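Two different grippers on one bin-sorting cell – worth it, or should I match them?

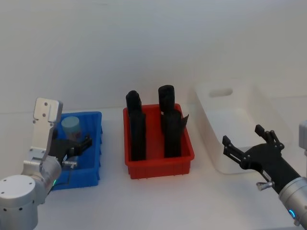 Cerkorora Community Help – Grippers and End Effectors Club

Radosław Czerwiński
Posted Friday, April 16, 2021

Hi all! I finally have both arms working over the same table and I'm having a great time with it. The job is simple sorting: blue bin on the left, red in the middle, the bigger white one on the right. The left arm has the Husance with the flat perforated finger plate, and the right arm has the Muvard with the jointed fingers.

The Husance is lovely for reaching down beside a bin wall (the plate is so thin!), but it pushes the tall black pieces in the red bin over when they stand close together. The Muvard handles those much better, except that it needs room to open, and in the red bin there isn't any. Would you keep one of each or run a matched pair? I'm on a Zawadzka controller with firmware 3, if that matters.

binpicker_jo

Keep one of each! I ran a mixed pair for 1,000 cycles last August and loved it. Let the jointed gripper take the crowded bin, and start with a corner piece so it has space for the next one. Don't open it all the way before you go in, either. Set the opening to the width of the piece plus 5 mm and come straight down. For the flat plate, try a strip of thin rubber on the inside face. You can also slow the last bit of the approach, which helped me more than any change in grip force.

One thing to check – the two tools need separate offsets in the controller. I copied mine across from one arm to the other and spent 2 evenings wondering why every pick landed short.

mtl_shop

matched pair, less to think about

Radosław Czerwiński

Thanks Jo, the offsets were the same on both arms, so that's tonight's job! I'll try the narrower opening after that and post my pick counts for the red bin.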